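## Safety Notice: Grip Release Fault at the Drikent Textile Station

The Plusus handling group suspended work at the Drikent textile station on a Friday in September, following a release fault in the hand-held gripper tools. During a zipper exercise, one tool stayed closed after the operator let go of the trigger. The operator's glove was caught between the fingers. There was no injury, and the tool was freed by disconnecting its power.

A review of the logs found 258 grip cycles for the session, of which 4 showed a delayed release. All of the delays came during work on zippers and thin mesh, where the fingers must close on a small metal part while a second gripper holds the far end of the fabric.

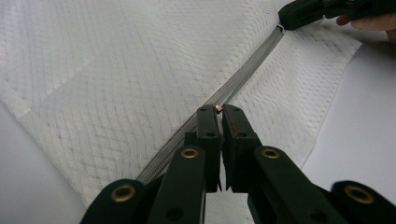
Theano Kontogiannis asked whether the delay could have been noticed sooner, given that operators on the morning shift had reported a stiff trigger at least once before the suspension. The group accepts this point. The report was entered as a comfort issue and was not passed to the safety desk. Any report of trigger stiffness will now be treated as a possible fault, and the tool will be set aside until it has been checked.

The cause was traced to a worn return spring in the trigger housing. Lint had also collected around the linkage – a known condition in fabric work, but one that the existing cleaning schedule did not address. Springs from the same batch have been replaced in all tools assigned to Drikent.

Work with garments and other soft goods has resumed under interim rules.
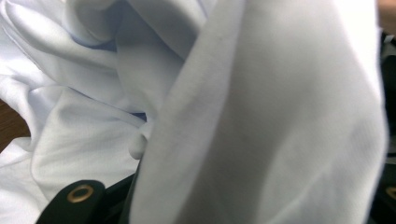

Linkages must be brushed clean after every 94 cycles, and springs will be inspected after up to 210. Operators are to keep their free hand clear of the fingers while the trigger is pressed. Where a second person steadies the fabric, that person gives the word before the grip is closed.

Zipper exercises remain on hold until the revised release test is approved. Questions should be sent to Branislav Sýkora at the safety desk.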